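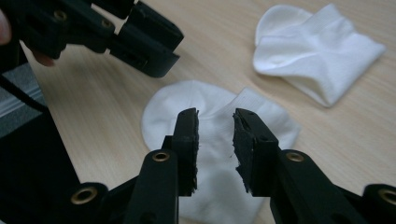 White sock on a light wooden tabletop.

Home News Fixtures Referees Reports Contact

August 2, 2019
By Esben Skov

Pritden Youth Referee Program: Progress Report to the Olteck Fund

You asked for a plain account of where the program stands at the halfway point. The short version is that we have spent most of the first payment, we have more referees than we had last December, and I am not yet convinced that the one caused the other.

Recruitment

The application promised new referees for the under-12 and under-14 games in Pritden and Weerakoon. We have signed up 33. On paper that is ahead of plan. Before anyone puts it in a newsletter, I would point out that the Weerakoon league cut its registration fee in the same month we opened our sign-up, and a good many of our people came in through that door. We asked them on the form how they heard about us. Most left the question blank, so I can't tell you how many would have registered without your money.

Keeping them is the harder part and I have little to show you there. A referee who quits normally quits in the second season, after a bad afternoon with somebody's parents. Ours haven't had a second season.

Training and matches

The classroom sessions ran as scheduled, apart from the offside evening at Weerakoon, which was moved twice and then held with half the group missing. The people who came rated it highly. People who give up a weeknight for offside tend to rate it highly, and I wouldn't lean on those scores.

Between them the new referees have covered 110 matches. Of these, 4 were abandoned, all for weather. The assignment sheets are good enough that I trust both numbers. I trust the mentor reports less. Mentors were meant to stand on the touchline for a full match and write up three decisions they would have called differently. Several reports cover only the first half, and a few praise everything. A seventeen-year-old doing her first under-14 game did not get everything right, and telling her that she did is no use to her.

From September the mentors will use a shorter form, with no box for general comments. If the reports don't get better, I would stop paying for them and put the money into travel.
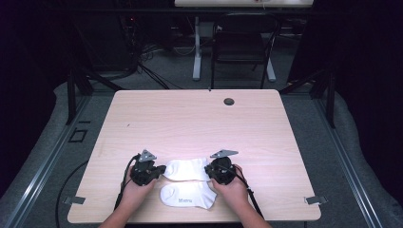
Ratent assignment software

I argued against this in the application and lost. Ratent does what the supplier said it would: a coach enters a fixture and a referee gets a message. It also sends that message again when the kickoff moves by five minutes, and several of our younger referees have turned the alerts off. The old spreadsheet had two missed matches in the spring. Ratent has had three so far over a shorter stretch. That may settle down as people get used to it, and I'll report the figure again either way.

Money

Spending is within budget on kit, room rental and course fees. Travel is over, mainly on the run out to Weerakoon, where the bus doesn't go on Sundays. I'd like to move $1,000 from publicity to travel. The posters went up late and I have seen no sign that they brought in anyone.

What we can't tell you yet

The application said the program would "improve conduct on the touchline." We never measured conduct before we started, so there is nothing to compare against. Coaches tell me it feels calmer. They told me the same thing last year. We will count formal complaints in the fall season and send you those, and I'd suggest dropping the original wording from the final report.

I need a decision on the travel money before the fall fixtures are published. The match list and the receipts are in the second attachment.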